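Capture Cells and Teleop > Setup and Maintenance
Thread: Looking after the brush writing cell (tracker drift, ink, paper creep)

rail_and_ruin
Posts: 212
Putting this up because a couple of you asked in the Perkden thread how I keep the brush cell going, and also because I have one problem I can't shake. The cell is one white table, a person with a tracker and a wrist camera on each hand, gloves, and one camera up at head height. The person writes characters on grid paper and we record the lot. The arm over at Stistham gets trained on it later, and I have very little to do with that end. My job is that the thing is up at 8:30 and still up at 4.

Morning routine goes like this. Gloves on first, then trackers, then cables. If you do the cables before the gloves you end up taking it all off again (ask me how often I've done that). Then I get the controller and wake everything up, check both hands show up in the viewer, and wave each one around the whole volume before anybody opens the ink. If one of them jumps, I reseat the mount and wave again. Wrist cameras get started in the same go, so the first bit of every file is whatever happened to be going past. 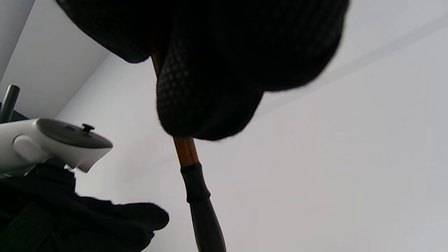
After that I clap twice over the table, which gives me something to line the streams up on. We trim everything before the second clap. I used to trim by hand and it was miserable, so now there's a script, and the script is only as good as the clap. Soft gloves make a rotten clap, by the way. Smacking the tabletop with one palm works better.

So, my problem. Left hand drifts. By the end of a long run the left tracker sits 5 mm off from where it started, and the right is fine. Same mounts from Szczepańska on both sides, same firmware. What am I missing?

mostly_grease
Posts: 1874
Is the left hand doing anything, or is it just parked? I had one that went off when it sat still too long and came good as soon as you moved it.

rail_and_ruin
Posts: 213
Mostly parked! It holds the paper and the weight and that's it. Interesting. I did assume it would be the easy one.

mostly_grease
Posts: 1875
Then I'd look at that before buying anything. Have the writer lift the left hand between characters and put it back down. Costs you nothing.

tealoop
Posts: 96
I'm going to disagree a bit. I'd bet on the mount creeping on the glove. A knit glove stretches over a couple of hours, the strap slides toward the fingers, and the tracker reports just what it should be reporting. You see it as drift and it's just a glove getting baggy. Put a pen mark on the glove at the edge of the mount and look at it at lunch.

rail_and_ruin
Posts: 214
Pen mark on a black glove, thanks :)

tealoop
Posts: 97
Tape then. Or silver marker, they sell them for a buck.

rail_and_ruin
Posts: 215
OK, tape it is. While I'm here, the paper side, since that was the other half of what people asked. The paper is thin and it ripples, and it wants to go wherever the brush goes. Weights right up against the printed grid fixed most of it for me. When they were farther out, the sheet between them could still buckle. I line the long side of the bar up with the red border and leave it there until the sheet is done. 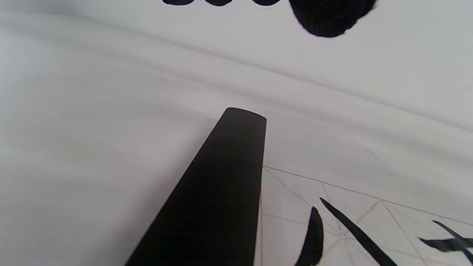 Big sheets are worse than strips. With the strips you can put a weight on each end and forget about it, with a big one you're forever smoothing. I'd drop the big ones tomorrow if it were up to me, but the Stistham people want both.

Ink gets everywhere, so wipe the table before it dries. I do the dish first, then the table, then the weights, with a fresh cloth for the weights so I'm not printing gray bars on clean paper. Old stains I've given up on.

bluntfork
Posts: 31
Do the stains matter? I'd have thought a few marks on the table help the tracking on the camera side. A plain white table has nothing for it to hold on to.

rail_and_ruin
Posts: 216
You'd think so, and I kind of hope so, but they move around as I clean, which can't be great. The blank stretches do worry me. Some of the wrist footage is nearly all table and I have no idea what anything visual is supposed to grab there.
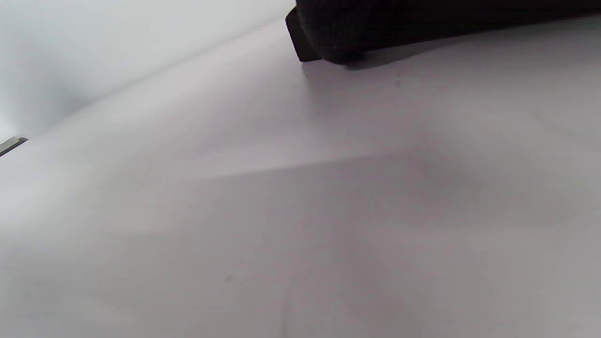
Wrist camera, pale surface and one dark shape up in the corner.

bluntfork
Posts: 32
Yeah, I wouldn't want to get a pose out of that one. Tape a printed border around the table edge?

mostly_grease
Posts: 1876
Please don't. We did a printed border on the Kurncombe cell and the policy learned the border. Moved the table a hand's width and it fell to bits. Keep the table plain, trust the trackers, and fix the trackers.

bluntfork
Posts: 33
One bad border doesn't mean all borders are bad. You can mask it out afterward.

mostly_grease
Posts: 1877
You can mask it out afterward if whoever is doing the masking likes you. Ours didn't.

tealoop
Posts: 98
Back to the left hand. Any luck with the tape?

rail_and_ruin
Posts: 217
Some! You were both a little bit right, which is annoying. The tape showed the left mount had slid toward the knuckles by lunch. Not by the full 5 mm, though. I snugged the strap up one notch, and now I also get the writer to lift the left hand between characters like mostly_grease said. I changed both on the same morning, so I can't tell you which one did more. Yes, I know.

Head camera I leave alone apart from wiping the lens. I check that both hands and the whole strip are in view at the start, and that the dish is far enough back that a sleeve or a cable can't catch it.

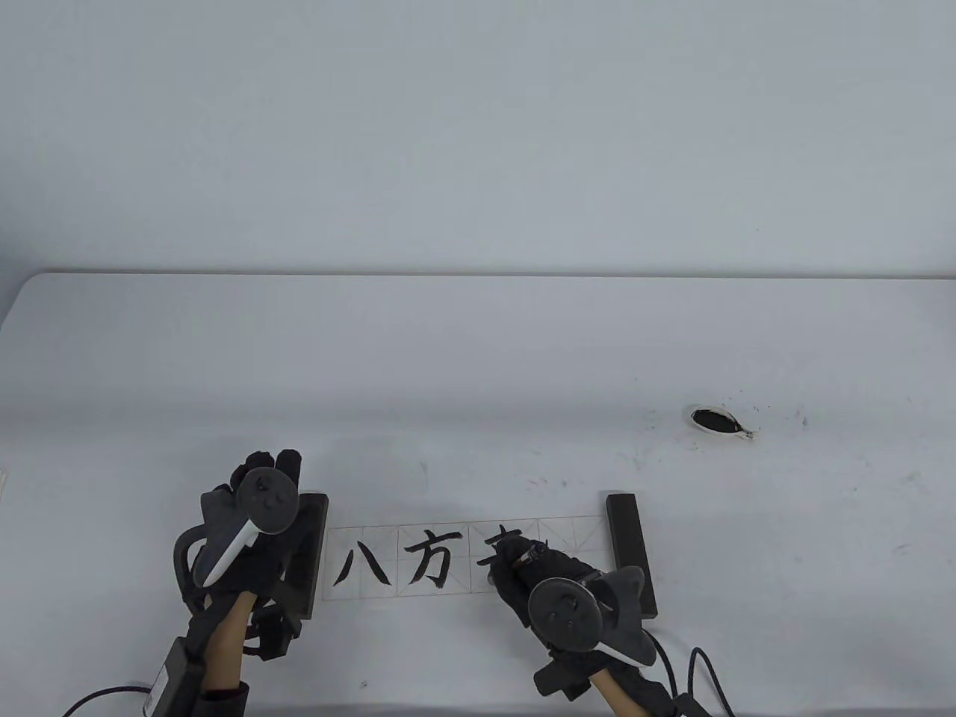

Cables are the next thing on my list. They need enough slack to reach the far end of the strip, and then that slack flops around by the wrist when the hand comes back. I've been clipping them at the forearm strap. Too tight and it tugs the mount, and then I'm back to tealoop's baggy glove.

We're at 1122 clips since May and I'd like to not redo any of them. Is there a decent way to spot the ones where the left drifted, without watching them all?

tealoop
Posts: 99
Compare the left tracker position at the first rest and the last rest in each file. If the hand goes back to the same weight both times, the numbers should be close. Sort by the difference and watch the worst ones.

mostly_grease
Posts: 1878
That only works if the weight didn't get moved in between.

tealoop
Posts: 100
He said he leaves it there until the sheet is done.

rail_and_ruin
Posts: 218
I do leave it there. I can't swear the writer does. I'll run it tonight on the strips only and post what the spread looks like.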